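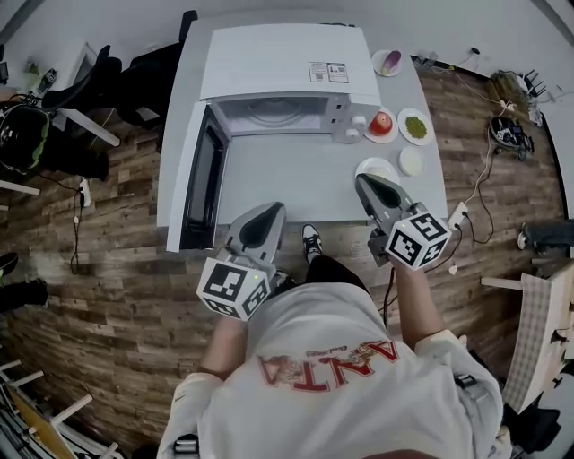

Slide 1. Microwave table, door open, one demonstrator, two grippers.

Speaker notes – "Peas, Please: what we learned from teaching a machine to use a microwave"
Thursday session, after the coffee. Keep it moving, they will be sleepy.

Opening (no more than a minute)

Say hello. Say who I am: Agnese Lill, Lellport, the collection side. I don't train the models. I make the stuff the models are trained on, and then I hear about it when the models are bad.

Leave the slide up while people sit down. Let them look at the table for a bit. Then: "We have some very clever colleagues and a serious amount of computing, and the whole thing rests on somebody putting peas in a microwave." Pause. If nobody laughs, go straight on. It didn't get a laugh at Cemcombe either.

The task as written

Read out the original task card in full, in a flat voice: "Open the door. Place one plate inside. Close the door. Turn the knob." Four short lines. Obed Sulemana wrote it in May on the back of a delivery note and we thought we'd be done in a week.

Then the questions that came back from the floor on the first morning:
Which plate?
Which hand opens the door?
Does the other hand wait, and if so, where?
Which knob? (There are two, one above the other. The card says "the knob".)
What if the plate is in but crooked?
Do I take it out again afterwards, or is that a different task?

Point at the knobs on the slide at "which knob". Point at the plates at "which plate" and mention that one of them has nothing on it as far as I can tell, and that empty plates caused an argument that lasted two days. Is an empty plate food? Fitzgerald Van Dusen said yes. I said no. The card now says "plate" and makes no claims about dinner.

Why hand-held grippers

Most of this room knows, so be quick. We want the fingers in the recording to be the same shape as the fingers on the robot. A person's bare hand can do a great many things our robot can't, and if you let people use their hands they will go and do them. Give them a gripper each side and they slow down and start fumbling in the ways a robot fumbles, which is what we're after.

Mention the marker cubes under the fingers. Those are how we work out where each gripper was. People get very fond of covering them with a sleeve. Rule on the wall at Lellport, in Benjamín Núñez's handwriting: CUBES OUT, CUFFS UP.

Don't get drawn into cable management. If asked, say "yes, it trails" and take the next question.

What a good example looks like

This is the part to slow down for.

My view when we started: a good example is a tidy one. Smooth reach, clean grasp, plate lands in the middle of the turntable, lovely. We collected 200 of those and handed them over to the Flolgate team, very pleased with ourselves.

The policy they trained on them was beautiful right up to the moment something went slightly wrong, and then it had no idea what to do with itself. Nudge the plate a finger's width and it would close on thin air and carry the thin air carefully to the microwave. Do the mime here if the stage allows. It had never seen anybody miss, so it had never seen anybody have another go.

So we changed the instructions. Start with the plate somewhere awkward. If you miss, carry on and fix it. Don't stop the recording and don't say sorry to the gripper (people do).

Then the sorting. Esperanza Ambrose went back through the first batch by eye and kept 114. The rest had hidden cubes, or a lost track on one side, or a demonstrator who stopped halfway to ask me something. I come out of that last group badly.

Moving things about

We shuffle the food between runs. Everyone agrees this is right and everyone hates doing it. Left alone, a person will put the plates back where they were, because people are tidy and the model then learns that peas live in one spot in the universe. We tried asking for "random". Random turned out to mean a nice arc. Now there's a printed sheet with layouts on it, and you follow the sheet, even when the sheet is silly.

Same for the start point. Some runs begin close to the table, some begin a few steps off, with the gripper up and the table well away from it. Show the next slide here. It's from the gripper's own camera, and I want people to see what the model gets to look at: rather a lot of ceiling, very bright lights, other people getting on with their morning, and off in the middle distance the microwave it's supposed to care about. The red apple is in there too if you look to the right of the door.

Ask the room: "If this was all you had, would you know what you were meant to be doing?" Wait for an answer this time.

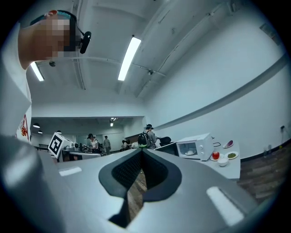 What the busy room does to the data

We had a plan, called Arumugam after the meeting room it was made in, to put up screens and give every table a plain background. Obed priced it. The plan is now at rest.

Argument for the screens: less clutter, fewer distractions, quicker training. Argument against: no kitchen we've ever been asked to work in has been plain, or empty of people. I've ended up on the side of clutter, partly on principle and partly because it's free. Flolgate would like it noted that they're still on the side of screens. Noted.

Things I'd tell someone starting next week

Write the task card, then give it to a person who wasn't in the meeting, and watch without helping.
Keep the misses if they end in a recovery.
Check the first 5 runs before you let anyone do more.
Decide about empty plates early.
Put somebody on layouts who enjoys annoying people. Fitzgerald is available.

Questions

Likely ones: cost per run (send them to Obed), whether we'll release the set (don't answer, look at Esperanza), whether the peas get eaten (no).

Hand the clicker back. Last time I took it home.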